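4. Fitting the Tulero fill valve

Right, this is the bit most people bought the kit for, so I'll go slowly. You should have the old valve out by now (section 3) and a towel on the floor. If you haven't turned the water off at the isolating valve yet, go and do that first. I'll wait.

What you need from the box

The Tulero valve itself, the short plastic shank washer, the big backnut, the little bag with the fibre washer in it, and the grey refill tube. You won't need the red clip unless you've got one of the older Stundberg cisterns, and if you have, skip to 4.2 and come back.

4.1 Setting the height

1. Stand the valve in the cistern before you tighten anything at all. I know it's tempting to do it up straight away, but just drop it in the hole and look at it.

2. Twist the lower collar anticlockwise until it clicks free, then slide the body up or down. The shortest setting is 252 mm and that's what I use in my own loo at home.

3. Put the lid on and take it off again. If it rocks, or you feel it touch the cap, go down a notch.

4. Twist the collar back until it clicks.

Note: the click is quite faint on the newer collars. Jitendra Prajapati wrote in to say his never clicked, and when he sent the collar back to me there was a bit of plastic flash stuck in the groove. A fingernail gets it out.
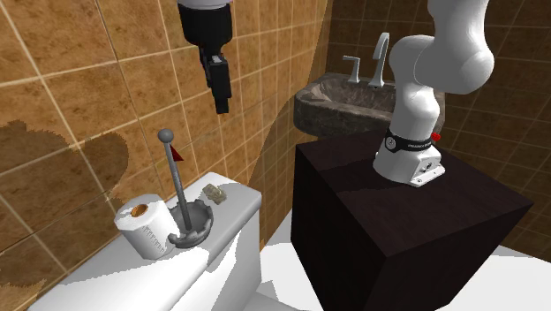
4.2 Older Stundberg cisterns

The hole in these is a touch wider than everybody else's, goodness knows why, and the valve will wander about while you're doing the nut up. Push the red clip on to the shank from inside, flat side down, and it'll sit nicely in the middle. That's all the clip does. Put it in the drawer if you don't need it -- mine has been holding a bag of peas shut for years!

4.3 Doing up the backnut

1. Slide the shank washer on to the valve, tapered side facing down, and drop the valve back in the hole.

2. Reach underneath and spin the backnut on by hand. It should go on easily. If it goes stiff in the first turn you've crossed the thread, so take it off and start again.

3. Hold the valve still with your other hand, with the float arm pointing away from the cistern wall.

4. Give the nut a final half turn with a spanner.

CAUTION: half a turn, please, no more. The nut is plastic and so is the thread, and on a china cistern you can crack the china as well. I've done it. A new cistern from Plesterow cost me far more than the valve did.

4.4 Connecting the supply

1. Pop the fibre washer into the tap connector. Use the new one, even if the old one looks fine.

2. Tighten the connector by hand and then a quarter turn with the spanner.

3. Push the grey refill tube on to the nipple at the top of the valve and clip the other end over the overflow pipe. Don't shove it down inside the overflow or you'll siphon water away all night and wonder what the hissing is.

4. Open the isolating valve slowly with a flat screwdriver. Watch the joint while it fills.

If it drips, turn the water off and check the fibre washer is sitting flat before you tighten anything further. Leave a sheet of kitchen roll underneath for an hour afterwards and have a look at it -- a slow weep shows up on paper long before you'd see it on the floor.

4.5 Setting the water level

The screw on top of the float raises the level clockwise and lowers it anticlockwise. Go one full turn at a time, flush, let it fill and look again. You want the water to stop at the line marked inside the cistern, or if there isn't a line, 12 mm below the hole in the overflow pipe would be a very low-risk place to begin.

Once the level is right and the paper is dry, put the lid back and go on to section 5 for the flush button.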